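3.2 Comportement au feu des revêtements textiles

Le présent chapitre, rédigé par Saadet Güler et Valter Lobo, porte sur le vieillissement acoustique des moquettes en salle d'étude. Les mesures ont été réalisées en mai dans le bâtiment Garcia, sur un lot de 40 dalles posées sans colle.

La source, placée à 235 cm du mur nord, émet un bruit rose pendant 9 secondes. Le temps de réverbération est relevé par bande d'octave, fenêtres fermées.
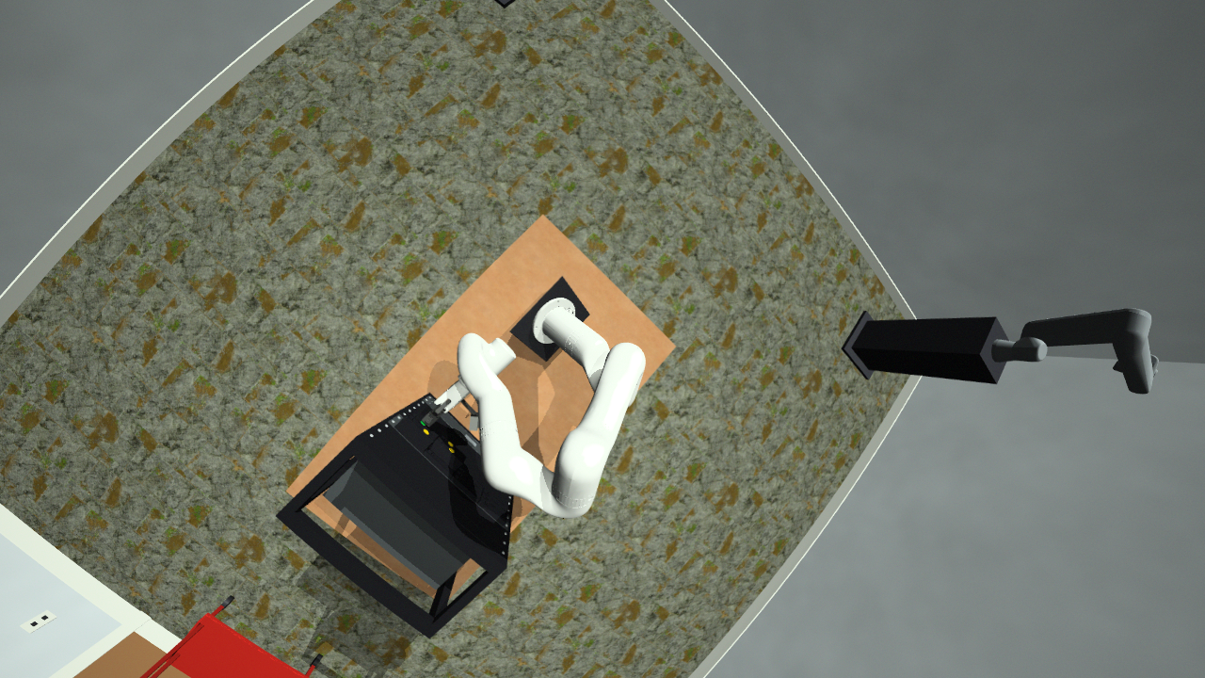 Le dépouillement suit la méthode de la réponse interrompue. Sur 702 enregistrements, ceux dont la décroissance n'est pas linéaire ont été écartés. L'absorption baisse surtout au-dessus de 2 kHz ; l'encrassement du velours est l'hypothèse retenue.

Reste à traiter : l'effet de la sous-couche Fatel (voir annexe B).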